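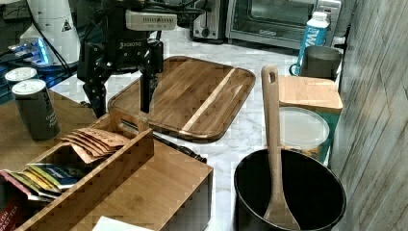

Friday was fingertip day on the kitchen cell. I'd been putting it off for most of December, but the left finger had started closing a hair behind the right and we were getting tea bags that slid out sideways when the arm lifted them.

I started with the cables. The bundle goes up from the arm, and every time the wrist rolls past a certain point it pulls a little. Hagos had zip-tied it too tight in the fall. I cut two of his ties, gave the bundle a bit more slack, and put hook-and-loop straps on instead. With the arm at full reach over the counter there is now enough loop that nothing goes tight. I ran the wrist through its whole range at slow speed with my hand on the stop and watched the camera connector the entire time. It didn't move.

Next, the fingertips. The pads were shiny. I wiped them with alcohol first, in case it was only grease, and tried a pick. Same slide. So I took them off and put on the new ones from Resholm, which are a little thicker than the old set. Thicker pads mean the opening is smaller than what the software thinks, so I went into the config and changed the maximum opening. If you skip that, the arm will go for the pot rim and bump it. I know this from last time.

The screws on the right finger took thread locker. The ones on the left already had some on them, dried and crumbly, and I had to pick it out with a scribe. That took longer than the rest of the finger work put together.

After that I redid the tool length. New pads change where the tip is, and we use the cutting board as the reference height. I jog down until a sheet of printer paper just drags under the fingertip, then write down the number. I got 114 on the first try and 114 on the second, so I left it. The old value in the file was 2 off from that, which explains the scratch on the board that Clementina has been asking me about. I owe her a board.

The camera is mounted on top of the wrist, so any time I've had a wrench near it I recheck the hand-eye calibration. I taped the checkerboard down on the marble and let it take its poses. The first run came back bad. Sunlight was coming across the counter and washing out half the squares. I pulled the blind and ran it again and it was fine. I also blew out the vent slots on the camera with canned air. There was flour in there.

Then the test. We have a short routine we call Nogueira, after the street our first shop was on. It goes tea, spatula, mug, over and over, 100 picks total. Before the new pads I'd been getting 94 on a good day. On Friday it dropped one, a tea bag that was stuck to its neighbor, and I don't count that against the gripper.

The spatula is still the hard one. It leans in the pot at a different angle every time and the handle is thin. Lenka wants to change the approach so the arm comes in from the side. I think it's worth trying once the Allik job is out the door.

Things I still have to do:

Order another set of pads. We have none on the shelf now.

Print a new strain relief for the camera cable. The file is on the shop drive under Stilen, for reasons only Abílio remembers.

Move that dark cord off the counter near the cutting board. It has been on this list before.

Put the new tool length in the backup config too, so it doesn't get overwritten on the next restore.

I finished at a quarter past six and left the arm parked high with the brake on.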